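Student Project Report
Work and Automation, spring section

Who Still Does the Lunch Shift? Automation in the Staff Kitchen at Camgate

1. Why we picked this

Our group wanted a workplace where the machines had already been announced and the people were still there. Camgate fit. It is an office and warehouse site with one staff kitchen, and the kitchen is run by a contractor called Kurnitz. Last December the kitchen crew was told that reheating, plating and handing over hot lunches would be moved "step by step" to robot arms. The arms come from a supplier called Vana. When we started our visits, the step by step part was still mostly a slide deck.

I should say up front that I went in doubtful and came out doubtful. Two people in the group were more hopeful than I was, and they wrote the appendix on costs. The main text is mine, and they have read it and signed off on it, with some grumbling over section 4.

2. What the job was before

The kitchen serves 210 lunches on a normal day. Most of those are cold or come out of the big ovens in batches. The part everybody complains about is the late plates, meaning meals set aside for drivers and packers who can't get away at noon. Late plates get warmed up one at a time, and the person doing it also wipes counters, refills the cups, takes questions about allergies and signs for deliveries at the back door.

On paper that is one task called "reheat and serve." We sat in the kitchen for several afternoons and wrote down what the person on late plates did, and the paper version left out most of it. A driver comes in and says he only has a few minutes. Someone's plate has the wrong name on it. Someone wants the sauce left off. A packer who was out sick is back and three people want to talk to her, so her plate goes in again because it got cold. None of that shows up in the Vana proposal, which has a box marked "retrieve plate" and an arrow to a box marked "present plate."

3. What management expects

The Kurnitz site manager gave us an hour and was friendly about it. His main points were that late plates are boring work, that he can't find people who want the afternoon hours, and that the arm would "free up" the crew for better things. We asked what the better things were. He mentioned menu planning and talking to customers. Nobody on the crew has been trained in menu planning, and the crew was already talking to customers while doing the late plates, so I don't see how taking away the reason customers come to the counter gives them more of it.

He also showed us a figure from the planning document: 97 percent of late plates handled without a person touching them. We asked where it was measured. He said it was a target. In the document it sits in a table next to real numbers from the current kitchen, with no mark to tell you which is which. If you take one thing from this report, please check what kind of number you are looking at.

Even taken at face value the number bothers me. Across 1,000 plates, 97 percent leaves 30 that need a person. Those 30 won't arrive in a neat row. They will come whenever they come, so somebody has to be within reach all afternoon. The question is whether that somebody is paid for the afternoon or is expected to run over from another job.

4. The reheating task up close

Reheating in a microwave sounds like the easy end of all this. There is a door, a plate, a dial and a button. A person does it without looking, often while holding a conversation and a wet cloth. For an arm, each of those is its own problem. The gripper has to get hold of a plate rim without tipping what's on it. It has to find a round knob and turn it by the right amount. It has to press a button that sits flat in a panel and then stay out of the way of the door.

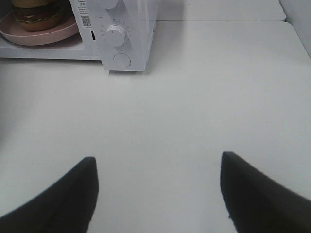
Ingegerd Hedlund told us she had no quarrel with a machine doing the warming up, and that what she wanted to know was who would get yelled at when a plate came out wrong. She said the last three changes in the kitchen had all been sold as less work, and each one had ended with her filling out a form on behalf of a machine. The card reader was one of them. She asked us to write that down, so we have.

I think her question is better than any of ours. We had a list about wages, hours and safety, and we got answers to most of it. Wages stay as they are for now. Hours are "under review." Safety is covered by a binder from Vana that the crew has been asked to sign for, though when we asked, only one of them had been given time to read it. Responsibility was not on our list, and it isn't in the binder either.

5. A comparison

For contrast we visited Tanner, a smaller site that put in an automated dish line a while back. The dish line works. It is loud, it is fast, and the people there like not having their hands in hot water all day. I want to be fair about that, because it's a real gain and I would take it too.

But the crew at Tanner went from five to 2, and the two who are left spend a good part of the shift sorting items the line won't accept. One described it as "feeding it." They eat lunch separately now because one of them always has to stay by the line. The manager there counted the project as a success, and by his measure it was. He was measuring racks of dishes.

6. Weak points in our own work

We only saw Camgate in the afternoons, when our classes allowed. The morning crew may see it differently. We talked to more workers than managers. We did not get to speak to anyone from Vana, who answered our first email and not the second. And our notes on how long each job took were made with a phone stopwatch by people who were also being offered soup, so we have left those times out.

7. What we would ask for

If Kurnitz goes ahead, we think the crew should be told in writing who answers for a bad plate. The afternoon position should stay on the schedule until there is a measured number in place of the target, and the crew should see that number at the same time as management does. Reading the safety binder should happen on paid time. The allergy questions need a named person at the counter, whatever the arm is doing.

The site manager has a copy of this list. He said he would bring it up at the next planning meeting, and he asked us to take out the part about the table in section 3. We left it in.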